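**Jikside finger and plate set for hand-held grippers**

Fits the Ljungberg hand-held body, both the 1458 and the later 2409 housing. If you have the older Warnham grip you'll need the adapter ring as well (sold separately, and yes, we still have a drawer full of them).

We love this little set. It came out of our own bench at Trallthorpe, where Torbjørn Björklund got tired of re-shimming fingers every time someone dropped a gripper, and it has made the weekly going-over so much quicker. Everything you touch during a finger change comes off from the front with one hex key, and the cable stays where it is!

What's in the bag:

- two long fingers, black, matched as a pair
- left and right mounting plates
- 25 screws, which is far more than you need, but they roll under things
- two printed marker squares, already trimmed
- one hex key and a strip of thread tape 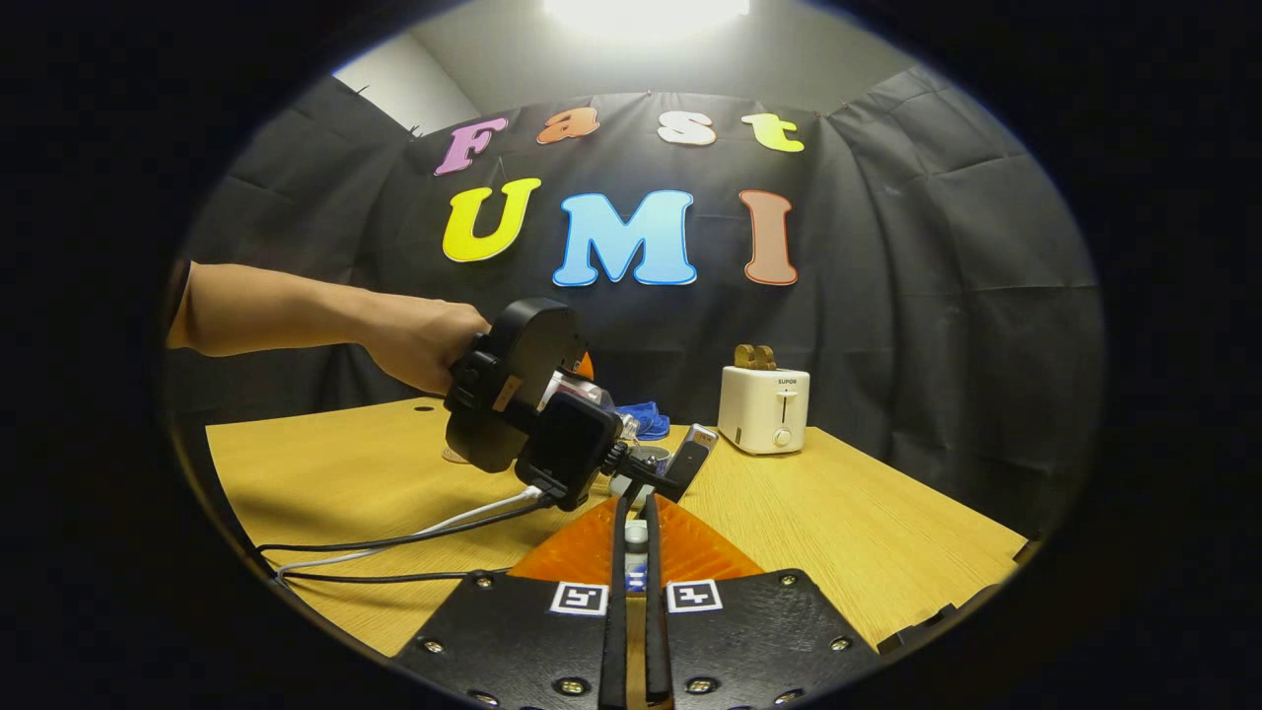
Fitting starts with the plates. Set the left one down first, run the screws in finger tight, then do the right one and go back over all of them in a cross pattern. Keep the marker squares clean while you work, one on each plate, either side of the fingers, because a thumbprint across the black pattern is the usual cause of a tracking dropout. Then look straight down between the fingers. You want a narrow gap that stays the same width all the way along, with the two of them running parallel. If they pinch at the tips, back off the inner screws a quarter turn, squeeze the trigger slowly a few times and tighten again.

If you run two grippers at one table, do both on the same day. A fresh pair working against a worn pair feels odd in the hand, and handovers between the two get clumsy. Cables deserve a look at the same time. Leave a generous curve where they come up to the camera module, and check that you can reach the far side of the table without the plug taking any of the pull.

**Looking after it**

Wipe the fingers with a barely damp cloth after each session. Crumbs and grease are the enemy if you do kitchen tasks! We do ours on Tuesday mornings, before anyone has had time to borrow the hex key. Swap the marker squares when the corners start to lift. Fingers last us some 7 weeks of steady use before the tips round over, though gentle jobs with soft things will stretch that a good deal.

**Good to know**

- The plates are handed. Left is stamped L on the underside.
- Please don't use thread glue. Tape is plenty, and you will want these screws out again.
- Fingers are sold in pairs only, so that they always match.
- Spare marker squares ship flat in a card sleeve. The July batch is slightly thicker and fits the same recess.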